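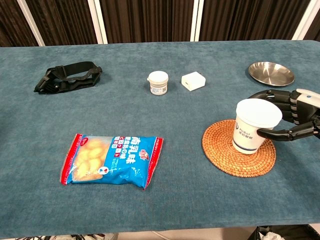 Print | E-mail

Ticket: right hand lets go late on cup episodes
Opened by: Chinyere Dauda
Assigned to: Noboru Sakai
Project: Flarkwood tabletop set
Status: waiting on retest

Hi Noboru, me again, and yes, it's the cup task again! We're recording the paper cup on the woven coaster, grasp, lift, put back, let go. The grasp is lovely now. The trouble is the release — the recorded finger commands say "open" well before the fingers move in the video, so anything trained on these is going to learn a weird little pause.

I went through 90 episodes from January 12, 2022 and found it in 29 of them. Always the right hand, always the release. I haven't seen it once on the steel plate episodes, but we do those slower, so don't read too much into that.

What I've tried so far:

Restarted the Clirar recorder between episodes. No change.
Recalibrated the glove (twice, I was grumpy the first time). No change.
Swapped the USB hub for the spare. Seemed better for 10 episodes and then it came right back.
Turned off the live preview in Backlund. Better! Still there, but the gap is much shorter.

So my guess is the preview is hogging something and the hand stream gets its timestamp when it's written to disk, when it should get it on arrival. You know that code, I don't.

Reply from Noboru: Good guess. The writer does stamp at flush time if the queue backs up. I've put a fix on the Zaltulmont branch. Please keep the old episodes, I may be able to shift them from the raw log.

Update from Chinyere: Pulled the branch, preview back on, same cup and same coaster. First batch looks clean to me, but I want a longer run before we go on toward the 2,000 we owe by June. Leaving this open until then. I've tagged the bad ones "late_release" so the training job skips them.

Print | E-mail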